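Asunto: Re: [pinzas-datos] ¿Alguien ha probado el kit Vosska de alquiler?
Fecha: 25/04/2019
Lista: pinzas-datos

Hola a todos,

contesto con retraso porque quería terminar primero la segunda semana de prueba. Dejo citado el mensaje original, para que se entienda a qué respondo.

> Buenas,
>
> en nuestro laboratorio tenemos que decidir antes de julio si compramos pinzas de
> mano para grabar demostraciones o si las alquilamos. Mustodex nos ofrece el kit
> Vosska en alquiler, con el servicio de revisión de grabaciones incluido. También
> hemos mirado lo de Clavthorpe, pero ellos solo venden y no alquilan.
>
> Mis preguntas son estas:
>
> - ¿Se cansa la mano? Los que van a grabar son estudiantes, con turnos largos.
> - ¿Cómo se comporta con bolsas y envoltorios blandos? Nuestro proyecto es casi
> todo de cocina y despensa.
> - ¿El servicio de revisión sirve para algo o es un adorno de la factura?
>
> Gracias por adelantado. Si alguien prefiere contestarme en privado, también bien.

Voy por orden, aunque empiezo por una cosa que no está preguntada. El contrato de alquiler es de 12 semanas como mínimo. En la página de Mustodex esto se lee con dificultad, está en el documento de condiciones y no en la oferta. A nosotros nos dijeron que se podía devolver antes, y es cierto, pero se paga igual el periodo completo. Si vuestro proyecto termina en julio, haced la cuenta antes de firmar.

Sobre el cansancio de la mano. Los primeros días yo terminaba con dolor en el pulgar, después cambié la forma de sujetar y el dolor desapareció. El manual recomienda descansar cada 21 minutos, un número que me parece curioso, pero lo hemos respetado y funciona. Con dos pinzas a la vez se cansa más la izquierda si uno es diestro, como yo. Para estudiantes con turnos largos yo pondría parejas, uno graba y el otro prepara la mesa. 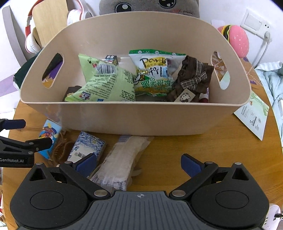

Las bolsas blandas son el motivo por el cual nosotros pedimos el kit, así que de esto puedo hablar con más detalle. Las almohadillas de los dedos tienen textura y agarran bien el plástico arrugado, siempre que uno entre por una esquina o por el borde sellado. Si se intenta cerrar sobre la parte inflada, el aire empuja la bolsa hacia fuera y la pinza se queda con nada. Para una prueba de este tipo conviene una caja como la beige de la foto, con la bolsa verde claro tumbada y la de «Powers» apoyada de pie, porque las dos obligan a acercarse de manera muy distinta. La que está de pie tiene la tira verde del cierre arriba, y por allí es fácil de coger. Con la tumbada hay que buscar una de las esquinas. Además, la pared de la caja molesta: la apertura de los dedos es generosa, y cuando el objeto está pegado al plástico no queda sitio para el dedo exterior. En este caso yo inclino la muñeca y entro casi vertical.

Los paquetes pequeños y planos sobre la mesa son para mí la parte débil. Una pieza delgada, apoyada completamente en la madera, no se levanta con estas almohadillas si antes no se arrastra hasta el borde. Pregunté a Mustodex por unas puntas más finas y me respondieron que existen con el nombre Zwane, pero que se piden aparte y no entran en el alquiler. No las he probado, por lo tanto no puedo decir si merecen el gasto. Si alguien de la lista las tiene, me interesa mucho saberlo.

Con los textiles no he tenido problemas. La tela fruncida se coge casi sola. El peligro es el contrario, que al soltar se queda enganchada un momento en la textura del dedo y cae en un lugar que no era el previsto. En las grabaciones esto se nota y luego hay que repetir.

En cuanto al servicio de revisión: mi respuesta es que sí sirve, pero menos de lo que prometen. Nuestro plan incluye 2000 grabaciones revisadas. Uno las sube y recibe una lista con las rechazadas y una razón corta. Las razones son correctas en general («mano visible», «objeto fuera de campo», «movimiento demasiado rápido»), pero llegan tarde. El segundo día repetimos el mismo error toda la mañana y lo supimos cuando la mesa ya estaba recogida. Les he escrito sobre esto y me contestaron con amabilidad, sin darme una fecha. Las rechazadas también se descuentan del total, cosa que yo no había entendido y que me parece discutible.

Respecto a Clavthorpe no puedo comparar con justicia. Tuve su pinza en las manos solamente una tarde, en una demostración. El muelle me pareció más duro y el cierre más preciso. Para objetos rígidos quizás la preferiría. Para despensa, con tanta bolsa, me quedaría con el kit Vosska.

Dos cosas prácticas más. Los cargadores llegan con un cable bastante corto, llevad un alargador si vuestra mesa no está junto a la pared. Y pedid la maleta rígida: la funda de tela que viene por defecto no protege los dedos, y a nosotros una almohadilla nos llegó despegada. La cambiaron gratis, pero perdimos dos días.

Si os ayuda, puedo enviar la hoja donde apuntamos los fallos por tipo de objeto. Está en español, con algunas abreviaturas mías que tendría que explicar. Perdonad también los errores de escritura, que no es mi lengua.

Un saludo cordial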